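4.2 Tidying from a shared bin

The second chore in our study is the one that people in the household survey asked for most often: picking up mixed items and putting them away. It is also the chore for which the gap between demonstration videos and daily use was hardest to judge from the published work. Most earlier reports test one class of item at a time, or place the items by hand so that each one can be reached from above. Homes do not present them that way. A child's toys end up with a cup from the kitchen, and whoever clears the floor drops the lot into one container to be dealt with later.

We therefore treat tidying as a transfer problem. The arm starts with a bin of unrelated items and must move a named item into an adjoining bin without dropping it, crushing it, or dragging anything else along. The instruction is given as a short phrase such as "put the cup in the other bin." No item models are supplied, and the policy is not told how many items are present. The Wilon policy was trained on teleoperated data from the Stisstead and Barroso sites. The Citix baseline uses the same camera input but selects grasps from a fixed planner.

We ran 455 trials on this task. A trial was counted as complete when the named item rested on the floor of the second bin with the gripper open and clear of it. The time limit was 50 seconds. If the arm picked up the wrong item, the trial was marked as a failure even if the correct item was moved later, on the grounds that a person watching would already have stepped in.

Figure 2. Workspace for the bin transfer task, with the arm over the front bin. The items in the bin are a toy basketball, an eggplant, a dark blue cup, a translucent white scoop and a toy duck. Clamps are fitted at both sides near the point where the two bins meet. 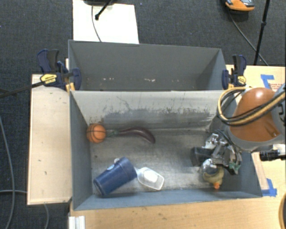
Results depended far more on the shape of the item than on how familiar it was. Compact items with some height to them were handled well by both systems, and the difference between Wilon and Citix on these was too small to support any claim. Long items were harder. A grasp near one end often held at first and then failed during the lift, when the weight of the free end turned the item in the fingers. The Wilon policy learned to close nearer the middle in most cases, although it still chose an end grasp when the middle was blocked by a neighbor.

Cups were a special case. An upright cup can be taken by the rim, and operators did this almost every time during data collection. A cup on its side needs a different approach, with the fingers lined up across the body, and small errors in angle caused it to roll. Once it had rolled against a wall, the arm had little room to work. We saw the same pattern with the ball when it started near a corner. Neither system made a useful attempt to push an item away from the wall before grasping it, a step that our operators took without being asked.

Thin and clear plastic items gave the worst results. Depth readings on the scoop were incomplete, and the planner in the Citix baseline frequently reported no valid grasp at all. The Wilon policy does not use depth and so did attempt these grasps, but it tended to close above the item or on only one edge of it. Lighting played a part here. The bin floors are worn and reflect unevenly, and we chose to keep them in that state. New matte liners would have raised the scores, and they would also have made the test less like a kitchen drawer or a parts tray on a shop floor.

Reordering the instructions had a smaller effect than we expected. When the hardest item was named first, later items in the same bin were more likely to have shifted, but completion on those later items did not fall by a meaningful amount. Clutter became a problem mainly when two items touched along their length.

We also recorded how often a person had to step in. Of all trials, 29 ended with the operator pressing the stop button, usually after the gripper pressed down on a bin wall. The bins were clamped and stayed where they were. A loose bin on a kitchen counter would likely have moved, and we have not tested that condition for this chore.

For the question raised in Section 1, these results give a mixed answer. The arm can clear simple toys from a bin under supervision, at a pace slower than that of an adult doing the same work. It cannot yet be left alone with a bin of arbitrary contents. The failures are ordinary ones — a cup rolls, a handle slips, a clear edge is missed — and each would be easy for a person to correct, but a household user would have to be in the room to do it. Section 4.3 turns to folding, where the items have no fixed shape and a completed trial is harder to define.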